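작업실 노트 / 2026년 8월 18일
펌프병과 바구니 정리, 세면대 옆 작업대
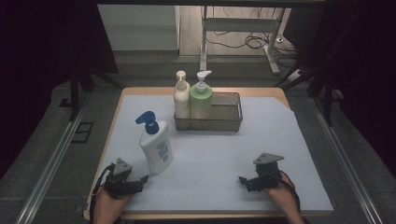 펌프병을 바구니에 넣을 때 큰 병부터 넣는 게 나을까, 작은 병부터 넣는 게 나을까?
작은 병부터 한쪽 끝에 붙여 넣고, 큰 병은 맨 나중에 남은 자리를 보고 넣는다. 큰 병이 먼저 들어가면 가운데를 차지해 버려서 나머지가 어정쩡하게 끼게 된다.

이 질문은 사실 지난 6월부터 노트 여기저기에 적혀 있던 것인데, 그때마다 답이 조금씩 달라서 오늘은 마음먹고 한자리에 모아 적어 두기로 했다. 글이 좀 길어질 것 같다. 셀레스트(Celeste Carrilho)가 내 노트는 늘 본론까지 가는 길이 멀다고 하는데, 이번에도 차 한 잔 옆에 두고 읽어 주면 좋겠다.

먼저 자리 이야기부터. 작업대는 늘 쓰던 밝은 색 나무 탁자이고, 위에 커다란 흰 시트를 깔아 두었다. 시트 한쪽 모서리가 비스듬해서 먼 쪽 오른편 구석에 나무가 세모나게 드러나는데, 나는 이게 은근히 마음에 든다. 시트를 다시 깔 때 그 세모를 보고 방향을 맞추면 되니까. 라켈(Raquel Aguiar)은 네모반듯한 새 시트로 바꾸자고 했고, 그 말도 맞지만, 아직은 그냥 두고 싶다. 바꾸게 되면 탁자 모서리에 연필로 작게 표시를 해 두자는 정도로 이야기가 끝났다.

흰 시트를 까는 건 순전히 펌프 때문이다. 펌프병이라는 물건은 세워 두면 얌전해 보여도 노즐 끝에 늘 한 방울쯤 물고 있고, 그게 어디에 떨어졌는지는 나무 위에서는 잘 안 보인다. 흰 바탕에서는 보인다. 점 하나만 있어도 눈에 들어와서 이게 내용물인지 먼지인지 한 번은 들여다보게 된다. 오늘도 병 오른쪽에 조그만 어두운 점이 하나 있어서 그냥 지나치지 못했다. 이럴 때는 손가락으로 문지르지 말고 마른 휴지 끝으로 먼저 찍어 볼 것. 문지르면 번지고, 번지면 시트를 통째로 빨아야 한다. 6월에 그렇게 해서 하루를 버린 사람이 나다.

다음은 바구니. 회갈색이 도는 반투명 플라스틱이고, 낮고 길쭉하고, 끝 쪽에 손잡이 구멍이 길게 나 있다. 처음에 트루타누(Trutano) 가게에서 이걸 골라 왔을 때는 다들 너무 낮다고 했다. 병이 넘어지지 않겠느냐고. 그런데 펌프병을 담기에는 낮은 쪽이 훨씬 편하다. 높은 바구니에 넣으면 병 어깨까지 벽이 올라와서 꺼낼 때 꼭 펌프 머리를 잡게 되는데, 펌프 머리를 잡고 들어 올리면 목이 헐거워진다. 낮은 바구니에서는 몸통이 손에 바로 잡힌다. 그리고 벽이 비치니까 병 밑동이 바닥에 제대로 앉았는지 들어 보지 않고도 어렴풋이나마 알 수 있다. 병이 살짝 들려 있으면 옆에서 보았을 때 티가 난다.

씻는 것도 적어 둔다. 바구니 바닥 모서리가 둥글어서 솔이 필요 없다. 미지근한 물에 주방 세제 조금, 스펀지로 한 바퀴, 그리고 엎어서 말린다. 손잡이 구멍 안쪽만 면봉으로 한 번 더 닦아 준다. 뜨거운 물은 쓰지 말 것. 예전에 쓰던 바구니 하나가 그렇게 해서 살짝 휘었는데, 휜 바구니는 평평한 데 놓아도 건들거려서 결국 나사통으로 쓰이고 있다. 나사통으로는 아주 훌륭하다.

이제 넣는 순서. 지금은 바구니 왼쪽 절반에 병들을 모아 두고 오른쪽 절반은 비워 두는 방식으로 해 보고 있다. 맨 왼쪽 끝에는 크림색의 가는 병이 들어간다. 몸통이 원통이고 어깨가 비스듬하게 내려와서 벽에 붙이기 좋다. 펌프 머리까지 같은 크림색이라 멀리서 보면 한 덩어리처럼 보이는데, 나는 이런 병이 참 예쁘다고 생각한다. 그 옆에 다른 펌프병이 붙고, 그러면 두 병이 서로 어깨를 기대는 셈이 되어 바구니를 들고 다녀도 덜 흔들린다.

비워 둔 절반에 대해서는 의견이 갈린다. 라켈은 빈자리가 있으면 언젠가 누가 집게며 고무줄이며 영수증을 넣기 시작할 거라고, 차라리 더 작은 바구니를 쓰자고 한다. 틀린 말이 아니다. 나도 서랍을 열 때마다 그 말이 생각난다. 그래도 나는 빈 쪽이 있는 게 좋다. 큰 병을 쓰다가 잠깐 내려놓을 자리가 되고, 리필 봉투를 세워 둘 수도 있고, 무엇보다 손이 들어갈 공간이 있어서 안쪽 병을 꺼낼 때 옆 병을 건드리지 않는다. 일단 이번 달까지는 비워 두고, 만약 영수증이 한 장이라도 들어가 있으면 내가 진 것으로 하고 작은 바구니로 바꾸기로 했다.

큰 흰 병은 따로 적을 게 많다. 몸통이 넓고 납작하며 어깨가 둥글고, 아래로 가면서 조금 좁아졌다가 바닥이 둥글게 마무리된다. 펌프는 짙은 파란색이고 노즐이 넓다. 납작한 병은 어느 면을 벽에 대느냐가 중요하다. 넓은 면을 바구니의 긴 벽과 나란히 두면 자리를 옆으로 많이 먹고, 돌려서 좁은 면이 앞으로 오게 두면 자리는 아끼지만 글씨가 안 보인다. 앞면에 파란 글씨가 작게 여러 줄 찍혀 있는데, 글씨가 워낙 잘아서 어차피 멀리서는 읽지도 못한다. 그래서 나는 돌려 넣는 쪽으로 기울고 있다. 셀레스트는 글씨를 못 읽어도 글씨가 앞에 있어야 무슨 병인지 안다고 한다. 뭔지는 알겠다. 나도 책등을 글씨로 찾는 게 아니라 색깔로 찾으니까. 다만 이 병은 펌프 색만 봐도 알 수 있어서, 이 병만큼은 돌려 넣어도 괜찮지 않을까 싶다.

노즐 방향. 이건 의외로 이야기가 길었다. 바구니 안에 있을 때 노즐끼리 서로 부딪치면 누가 누르지 않아도 조금씩 돌아가고, 돌아가다 보면 잠금이 풀린다. 그래서 내 규칙은 이렇다. 바구니 안의 크림색 병은 노즐을 쓰는 사람 쪽, 그러니까 탁자 가까운 쪽으로 돌리고, 그 옆의 병은 오른쪽으로 돌려 둔다. 바구니 밖에 세워 두는 큰 병은 노즐을 왼쪽으로 둔다. 내가 오른손으로 누르고 왼손으로 받기 때문이다. 라켈은 왼손잡이라서 올 때마다 병을 반대로 돌려놓고 가는데, 그건 그것대로 누가 다녀갔는지 알 수 있어서 나쁘지 않다.

라벨 이야기도 해야겠다. 바구니 앞면에 종이 라벨을 붙였다가 두 번 떼었다. 첫 번째는 풀이 문제였다. 코엘류(Coelho) 문구점에서 사 온 라벨인데 떼고 나니 끈적한 자국이 남아서 식용유를 묻혀 하룻밤 두었다가 닦았다. 잘 닦이긴 했는데 바구니에서 이틀 동안 부침개 냄새가 났다. 두 번째는 위치가 문제였다. 앞면 한가운데에 붙이니 안이 비치는 장점이 다 가려졌다. 다음에 붙인다면 테두리 바로 아래에 가늘게, 아니면 손잡이 구멍에 끈으로 매다는 꼬리표가 좋겠다. 꼬리표는 셀레스트의 생각이고, 나는 이쪽이 마음에 든다. 자투리 가죽이 있으니 다음 주에 잘라 볼 생각이다.

리필할 때 주의할 것도 여기에 같이 둔다. 병을 바구니에서 꺼내서 시트 위에 놓고 채운다. 귀찮다고 바구니 안에서 바로 부으면 꼭 흘리고, 흘린 게 바구니 바닥에 깔리면 병 밑이 다 미끄러워진다. 펌프를 뺄 때는 목 부분의 오톨도톨한 링을 잡고 돌린다. 뺀 펌프는 눕히지 말고 빈 컵에 꽂아 둔다. 어깨선까지만 채우고 멈춘다. 욕심내서 목까지 채우면 펌프 대롱이 들어가면서 넘친다. 나는 이걸 알면서도 매번 조금 더 붓는다. 적어 두면 덜 할까 해서 적는다.

높이 문제 하나. 바구니를 선반에 올릴 계획이라면 펌프 머리가 윗단에 닿는지 먼저 볼 것. 창가 선반은 칸 높이가 226mm인데, 넣는 것까지는 되더라도 그 자리에서 누르려면 손이 위에 걸린다. 그러면 매번 바구니째 꺼내야 하고, 매번 꺼내는 바구니는 결국 탁자 위에 살게 된다. 그래서 차라리 처음부터 탁자 먼 쪽에 두는 것으로 정했다. 가까운 쪽은 일하는 자리로 넓게 비워 두고, 바구니는 팔을 뻗으면 닿는 곳에. 이렇게 두니 소매가 노즐에 걸리는 일도 줄었다. 여름이라 다들 반소매여서 그런 것일 수도 있으니 겨울에 다시 봐야 한다.

브라젠트(Brasent)에서 나온 칸막이 바구니도 잠깐 생각해 보았다. 칸이 나뉘어 있으면 병이 안 흔들리겠지만, 칸 크기가 정해져 있으니 납작한 병은 들어갈 데가 없을 것 같다. 칸막이가 꼭 필요하면 골판지를 접어서 끼워 보고, 한 달쯤 써 본 다음에 사도 늦지 않다. 골판지는 젖으면 끝이니까 우유갑을 펴서 쓰는 게 나을 수도 있다. 우유갑은 작업실에 늘 많다. 커피를 다들 그렇게 마시니.

남은 일.
가죽 꼬리표 자르기. 구멍은 끈을 먼저 고르고 나서 뚫을 것.
시트 세탁은 라켈이 다음에 올 때 같이. 둘이 잡고 널어야 주름이 안 간다.
큰 병을 돌려 넣어 보고 셀레스트에게 불편한지 물어보기. 물어보기 전에 내 의견부터 말하지 말 것.
플라르시드(Plarside) 쪽 작업실에도 남는 낮은 바구니가 있는지 전화해 보기. 있으면 12번 선반용으로 하나 얻어 오고, 갈 때 지난번에 빌린 깔때기를 돌려준다. 깔때기는 개수대 밑, 파란 양동이 안에 있다.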